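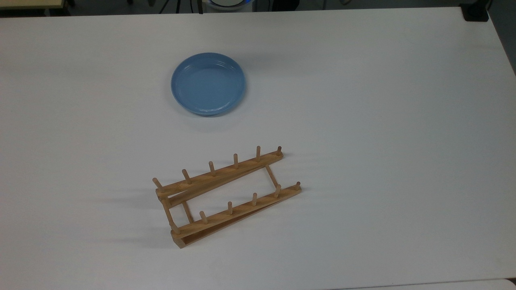
Light blue plate and wooden dish rack on a white tabletop

Section 4: Placing your Dranis leaf-pack sampler

By now you've picked out a stretch of stream and asked the landowner's permission, so we can get to the part most people have been waiting for, which is getting the sampler into the water! Take your time with it. A pack that is well settled on the first visit will look after itself for weeks.

1. Fill the mesh bag with 50 grams of dry fallen leaves, all from trees growing along your own bank if you can manage it. Maple and alder are both lovely for this (the insects go for them quickly).

2. Close the bag with the drawstring and clip on the numbered Gruva tag. Write the tag number on your site card before you go anywhere near the stream, while your hands are still dry.

3. Wade in from downstream, slowly, and tie the bag to the upstream side of a brick or a heavy flat rock. It should lie snug against the stone with the current pressing it down.

CAUTION: Never wade alone, or in water above your knees. If someone is swept off their feet, call 911 first and stay on the bank.

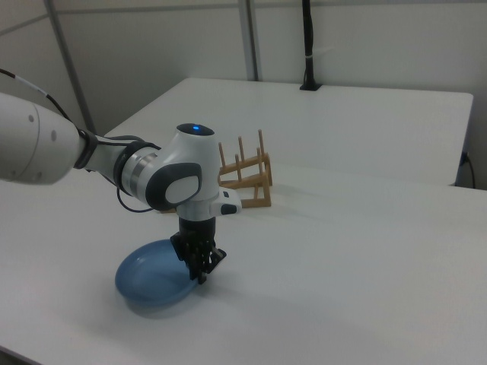
4. Run the cord from the brick to a root or stake on the bank, leaving a little slack in case the stream rises.

5. Leave the pack in place for 14 days at the very least. In September, when the water around Drindthorpe is low, a few days longer will do no harm at all.

NOTE: If you are placing two packs, keep them 100 feet apart and start with the one farthest downstream, so you don't stir up mud over a pack you've already set.

6. Before you leave, rinse and scrub your boots, then let them dry completely before visiting another stream. Hitchhiking snails are very small and very patient.

Spare bags and tags can be ordered from Caron using the form in the back pocket of your binder.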